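Two arms and a kitchen-table budget: our first go with the Pliritz bench kit
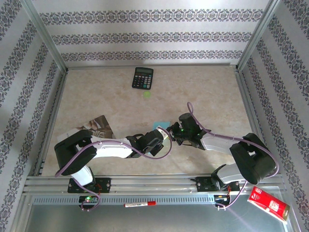 The Pliritz pair at work on the bench, calculator and all.

A few of you asked in April what had happened to the bench kit we'd signed up to try, so here goes! It came on a Tuesday in 5 boxes, and Spyros Andreadis and I had both arms bolted to the front rail by the time the canteen shut. (The booklet says an afternoon. We'd have managed it too, if I hadn't put one of the base plates on back to front.)

What you get for your money is two small arms, a gripper on each, the aluminium rail they stand on and a sheet of cable ties. I'd use every last one of those ties. The cables have to follow the arm right down to the gripper, and you need to leave a decent loop at the wrist or it tugs when you turn. I thought our loops looked silly and too big, so I tightened them, and then spent an hour putting them back.

The arms are nicer to use than I expected, especially when both grippers come in close over the same bit of table. Handing something thin from one side to the other is what Marina Vlachopoulos wanted to see, and she's been on it ever since. The fingers are good on small flat things, less so on anything slippery. My other grumble is the software, which takes up to 41 seconds to wake up and doesn't tell you it's doing anything.

The kit is 1210 euros, or 244 a month if you hire it from Skinberg, and hire includes spare fingers. I'd hire first. Evdokia Psarras has the loan sheet if you fancy a turn, and mornings are mostly free.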